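Course marshals and finish helpers wanted for the Tevomcombe Lake Run

The Tevomcombe Lake Run takes place on a Sunday morning in April, and we are looking for 27 people to help us. The run is 15 km long and goes two times around the lake. Last year 2,000 runners and walkers came to the start, many of them for the first time.

Marshals stand at the crossings and show the runners the way. Finish helpers give out water and medals. You do not need experience, but you should be able to stand outside for four hours, also if it rains. Minimum age is 16 years.

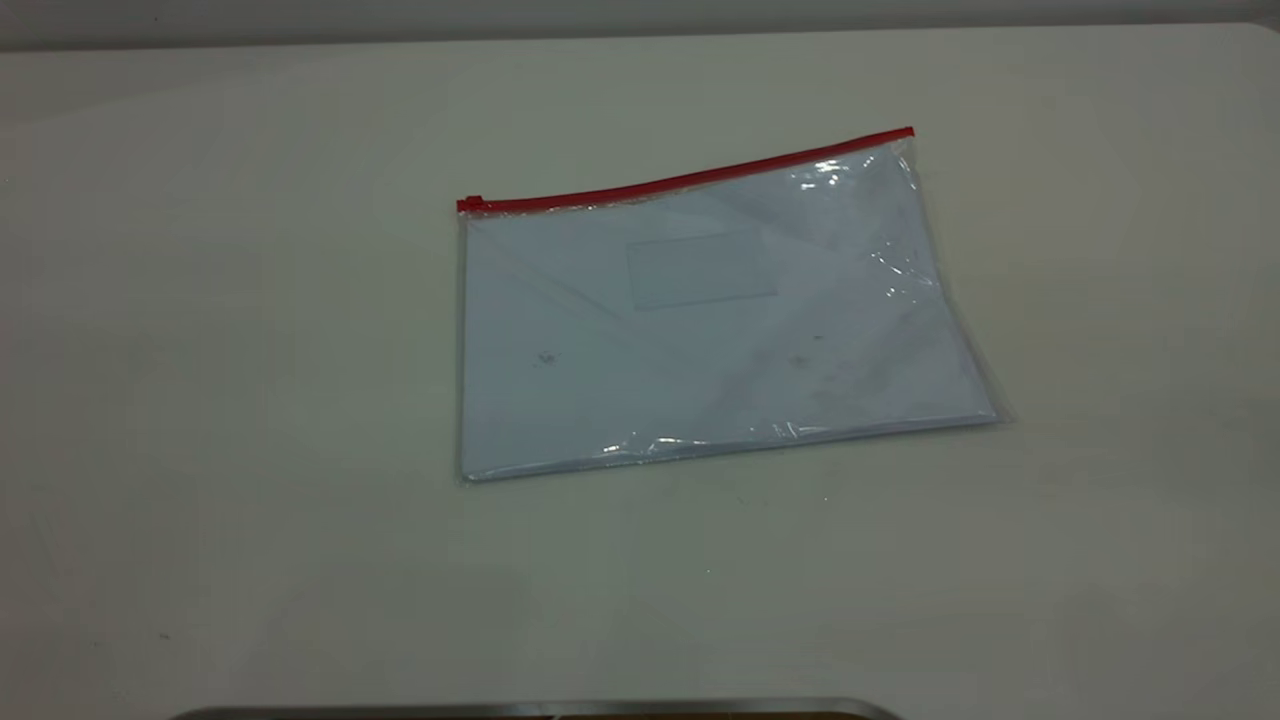 Haslinger Running Club, Team Course and Finish

Every helper receives a jacket, a warm lunch and a free start in our autumn run. Parking is possible behind the Jitetti sports hall. The shuttle to the lake leaves from there at 6:45.

There is one short evening meeting before the run, where the posts are given out. If you would like to stand together with a friend, please write both names.

Please register by 10/03/2026 with Valentin Hubmann at the club office, and tell us your jacket size and your phone number.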